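How to Hem a Bedsheet Into a Fitted Crib Cover

Every November I get the itch to clear out the linen closet, and every November I find flat sheets that have gone thin in the middle but are still perfectly good along the sides. For years I cut them into rags. Then my sister had a baby, and I started turning them into crib covers instead, and now I can't stop!

Start by washing and drying the sheet the way you plan to wash the finished cover. Cotton shrinks, and you want it to do that before you cut. Press it well, too. I buy my elastic from Skomel because it comes on a big card and doesn't twist, but any quarter-inch braided kind will do.

Measure your mattress — length, width and depth — and write the numbers down. To the length and to the width, add the depth 2 times over, plus eight inches for the tuck and the casing. Spread everything out somewhere wide and cut from the strongest part of the fabric. I use the bed in the spare room, which saves my knees.

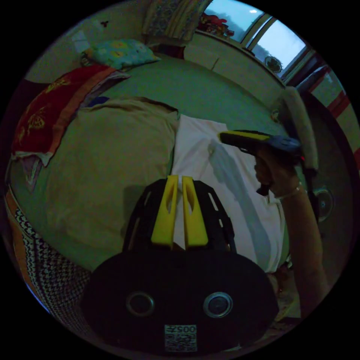 A reader from the Bisgaard sewing board wrote in to say that she folds her fabric into quarters before cutting the corner squares, so all of them come out the same size, and that she pins through every layer first. I've tried it since and I like it very much, though with flannel the stack gets thick and you'll want sharp shears.

Each corner square should measure the depth of the mattress plus four inches. Sew the two cut edges together, right sides facing, and zigzag the seam so it won't fray. Then turn under the raw edge all the way around, a quarter inch and then half an inch, and leave a small gap for the elastic. Thread it through with a safety pin (go slowly, it loves to escape), overlap the ends, stitch them down, and close the gap.

Try it on the mattress before you put your machine away. It should fit snugly and stay put when you tug a corner. If it's loose, open the gap and shorten the elastic an inch at a time.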